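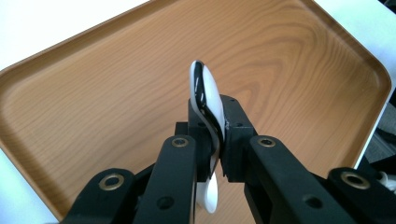 **Bandeja con veta de madera: ¿lavavajillas o a mano?**

**baltazar_chavez**
Busco consejo para la limpieza de las bandejas que usamos en los desayunos. Llevamos una pensión pequeña y el año pasado compramos un lote de Nikport, rectangulares, de esquinas redondeadas. El fondo lleva la veta impresa, con esos óvalos de tabla de pino en una esquina, y el reborde es más claro y liso. Sobre la mesa blanca quedan bien y de momento el dibujo aguanta. El problema es que en agosto servimos el doble de desayunos y no me da tiempo a fregarlas una por una. La etiqueta solo pone "lavado suave". ¿Alguien las mete en el lavavajillas a diario?

---

**mesaycazuela**
Yo las metía. A los seis meses el dibujo se empezó a ir por el centro, justo donde se apoya la taza. Ahora las lavo a mano con agua templada y esponja por el lado blando, y las seco con un paño de algodón. No tardo tanto.

---

**Tono_Linares**
No estoy de acuerdo. Tengo tres de esas desde hace años y van al lavavajillas todas las noches, programa corto y bandeja de arriba. Ni una marca. Lo que se come el dibujo es el estropajo verde y los productos con lejía, y de eso la gente no se acuerda cuando se queja.

---

**mesaycazuela**
Nunca he usado estropajo verde con ellas. Y lejía tampoco.

---

**Tono_Linares**
Entonces igual eran de otra marca. Las mías son Bristine, que llevan el dibujo por debajo de una capa transparente. Las que lo llevan por encima se pelan, ahí te doy la razón.

---

**rosa_del_patio**
Baltazar, pasa la uña por el borde de uno de los óvalos. Si notas escalón, está impreso por encima y yo no lo arriesgaría. Si está todo liso, prueba con una sola bandeja durante un mes y la comparas con las otras.

Y otra cosa: ¿qué cubiertos pones encima? Porque los metálicos arrastrados de un lado a otro rayan más que cualquier lavado.

---

**baltazar_chavez**
He pasado la uña y está liso, no noto nada. Cubiertos: metal para los huéspedes del comedor y cucharas blancas de plástico para los que se llevan el desayuno al jardín. Las de plástico no dejan raya, o yo no la he visto. Con los cuchillos de untar sí tengo dos bandejas tocadas.

---

**kioskero**
Pon un mantelito de papel y se acabó la discusión. Nosotros compramos los de Clirkenum, paquete de 380. Te proteges de rayas y de cercos de café, y la bandeja se limpia con una pasada.

---

**rosa_del_patio**
Un mantelito por desayuno es basura todos los días. Y para eso no compras una bandeja con veta, compras una lisa.

---

**kioskero**
En un negocio con prisas lo veo rentable. En casa no lo haría.

---

**Tono_Linares**
Con el papel hay otro inconveniente: se moja con el zumo, se pega y luego hay que rascarlo. Prefiero lavar.

---

**baltazar_chavez**
Los de papel los probé en su día y me pasó lo que dice Tono. Además en el jardín se vuelan.

Me interesa más lo del secado. Las apilo en cuanto salen del fregadero y por la mañana están pegadas unas a otras, con agua en el reborde.

---

**mesaycazuela**
Eso sí que las estropea. De canto en un escurreplatos, separadas, y no las apiles hasta que estén secas. El agua se queda en las esquinas y acaba oliendo.

---

**lavandera_92**
Trabajé en un comedor con 103 bandejas parecidas. Se lavaban a máquina a temperatura baja, sin abrillantador, y se secaban de canto en un carro. Las que se retiraban era casi siempre por golpes en las esquinas, y alguna que se alabeó por estar pegada a la resistencia. El carro era de MacDonald, caro para una pensión, pero una rejilla de ferretería hace lo mismo.

---

**mesaycazuela**
Si van a temperatura baja es otra historia. Yo las ponía en el programa intensivo con las ollas, lo reconozco.

---

**Tono_Linares**
Haber empezado por ahí.

---

**baltazar_chavez**
Vale. Voy a meter una en el programa corto, arriba y sin abrillantador, y el resto sigue a mano. Compraré una rejilla para secarlas de canto. En septiembre pongo cómo ha quedado el dibujo.

---

**rosa_del_patio**
Marca la de prueba por debajo con un punto de rotulador, que luego son todas iguales.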